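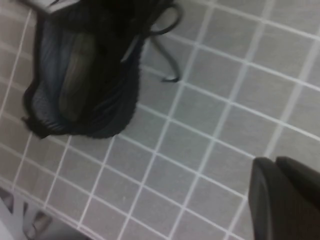 VISITOR QUESTIONS

Open Days > Juretti Hall > FAQ

Is it worth the drive?
If you like watching slow, careful work, maybe. I went in June and stayed 44 minutes.

Does it pack shoes by itself?
Ask. Etelka Somogyi ran our session and said "mostly" – I'd want that in writing.

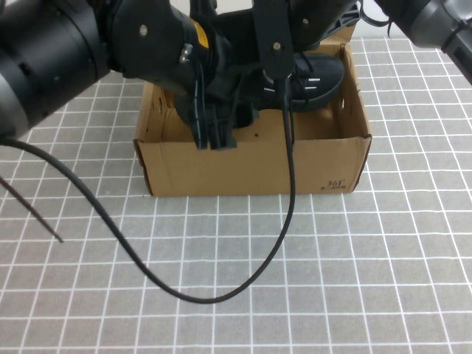 One shoe, one box, at the Juretti demo table.

Will it replace packers?
Aiman Raju thinks so, within 5 years. I have heard that before.

Can kids come?
Yes, from age 14. Groups book ahead with Afiq Liem.

Is there a sales pitch?
Yes, at the end. You can leave before it.

2 comments | 14 shares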